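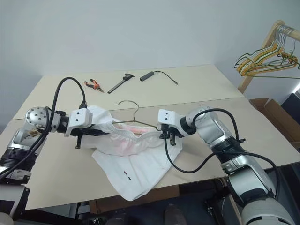 Ariel Baluyot wrote back to last week's handout that a machine can do a chore once it does it in a stranger's house, and until then it's a demo. I like that as a test, and we'll lean on it today (bring it to section, please, along with the Olier reading).

So, laundry. I used to think clothes would be the easy part! They're light, they don't break, and if you drop one you just pick it up again. But a mug has one shape and a piece of cloth has more than I can count. Grab it by the wrong spot and the part you wanted slides out of sight under a fold. Then add a wire hanger, which is thin and springy and wants to twist in the grip, and you've got two awkward things to line up at once.
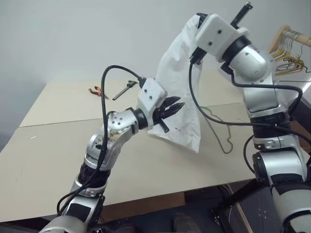

Fig. 2. Two arms, one white cloth, held over the table.

Back to numbers. For the homework, pretend the Galang arm hangs a garment in 2 minutes and you need 30 done. That's an hour, and I'd be done well before that with the radio on. Now pretend it fails once in 1,000 tries. Great for a home! For a shop floor running all day, work out who walks over to fix it and how often.

My own answer to "yet?" is still no for homes and a maybe for shops, where the same item comes down the line again and again. Argue with me, I mean it. One page, and say which chore you picked.

Next time: dishes, and the Pasolus chapter.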